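Unit 3: Memory leaks and the scheduled reboot

Vendors like to call a nightly restart "maintenance." Treat that word with suspicion. The Gedness print server lost 237 handles per hour, and restarting it hid the leak until May.

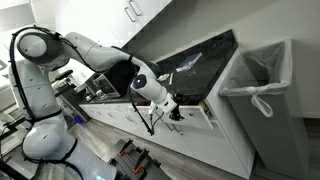 Fig. 2. White arm with its black gripper over an open drawer.

Before you accept a patch as a fix, log handle counts for four days under normal load. A flat line after two hours proves very little. Plodel's release notes claim the leak is gone; check it yourselves in lab.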